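Torerero publishes working rules for robot cells that take apart used computers

ZARKSTEAD – Torerero, a company for repair and reuse of office electronics, today makes public its internal rules for robot arms that work inside desktop computers. The document is called the Nundus Bench Rules. It has 35 pages and can be downloaded free of charge by any workshop, school or recycling company.

The rules were written during the past year in the Zarkstead workshop, together with the partner site in Suksawat. In this time the two sites processed 1,256 desktop computers and recorded 289 stops of the robot. Each stop was read by a technician and put in a category. Most of the 67 rules come directly from these records.

Existing safety standards for industrial robots say much about speed, force and distance to persons. They say less about the product on the bench, and a used computer is a difficult product. Cables do not lie in the same place two times, and power supplies can keep a charge after they are unplugged. The Nundus Bench Rules do not replace any legal standard – they are an addition for the daily work.

Among the main points:

Before the arm enters a case, a person confirms that the power cord is removed and the waiting time for the power supply has passed.

Loose cables are moved away from the planned path of the gripper. If this is not possible, the arm goes at reduced speed.

A processor is never put down on the open bench. It goes in a pocket of the fixture tray.

Hard drives are treated as carriers of private data from the first moment, and each one is registered before it leaves the cell.

After any stop with contact, the arm is withdrawn upward by hand control and the board is inspected before the program continues.

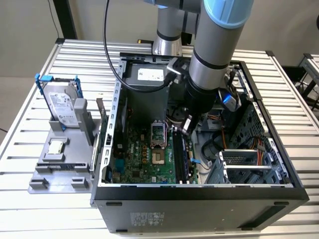
Torerero Department of Robot Safety and Work Standards

With the arm down inside a tower, next to the memory slots, the free space is small. For this reason the rules give a full chapter to the fixture tray, which stands beside the computer and keeps parts like the processor and the hard drive in known positions.

The department invites other workshops to test the rules and to send their remarks until the end of September. A second edition is planned after that, with a new chapter about laptops. Remarks can be sent by the contact form on the Torerero website, under "Bench Rules".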